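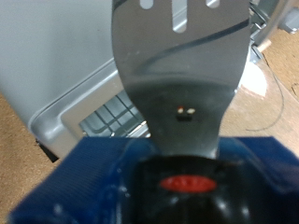

Mahlet Feyisa
Student, Household Materials and Design
Project report, 15 January 2019

Where the spatula goes: tools and surfaces in a small shared kitchen

When I started this project in August I thought I would be writing about cooking. I like to cook, my family likes to cook, and it seemed a pleasant way to spend a term. What I ended up writing about was the stretch of time before and after the cooking, when you are reaching for a tool, or putting it down, or standing there with something greasy in your hand wondering where on earth it belongs. I hope that doesn't sound too small for a report. I found plenty in it.

The kitchen I worked in is the practice kitchen at Kahsay House, which our course shares with the evening classes. Everyone who uses it has a different idea of where things live. One group keeps the turners in a drawer, another stands them in a jar by the stove, and by the end of a busy week they can be anywhere at all. My supervisor suggested I pick one tool and follow it closely, and I picked the slotted metal spatula, mostly because it is the one I always seem to be hunting for.

A spatula like this is a nicer piece of design than I had given it credit for. The head is stainless steel, wide and flat, with slots so that fat can drain away while you lift. Then the metal draws in to a curved neck, and after that comes the black handle. Ours has a dark blue swoosh across the blade too, purely for looks as far as I can tell, and a little red oval badge on the handle. I grew quite fond of it. The drawback is that all that broad steel sits at one end, and it takes up a lot of room in a drawer. Laid flat, it slides under everything else. Stood in a jar, it crowds out the wooden spoons.

My first plan was a hanging rail, and I still think a rail would be lovely in a kitchen with the wall for it. Ours has a window just where you would want one. So I turned to the second plan, which was simply to give the tool a fixed resting place on a flat surface and mark that place so clearly that people would use it without being asked. I called it the Nundus layout in my notebook, after the street I grew up on, and the name stuck.

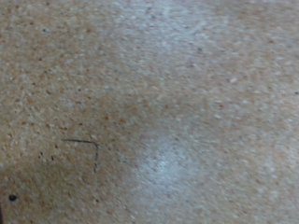
I wanted the marks to be thin and plain, just corners, so that you could line a thing up by eye and the surface would still look like a surface. Tape was my first thought, but tape lifts and gathers crumbs, and I have scraped enough of it off counters in my life. A drawn line on a speckled tan background is easy to miss from across the room – I will admit that – but when you are bent over it with a spatula in your hand it is perfectly easy to find.

For the trial I asked classmates to fetch the spatula, carry it to the stove, and bring it back to its place, 60 times in all over the course of the project. I kept notes on where they looked first and how they set it down. Most people lined up the handle and let the head fall where it liked. A few did it the other way around, blade first, which I had not expected and which makes good sense if you are worried about knocking something over.

If I did it again I would draw the marks a little darker and give the ladle a place of its own, as it kept wandering into the spatula's.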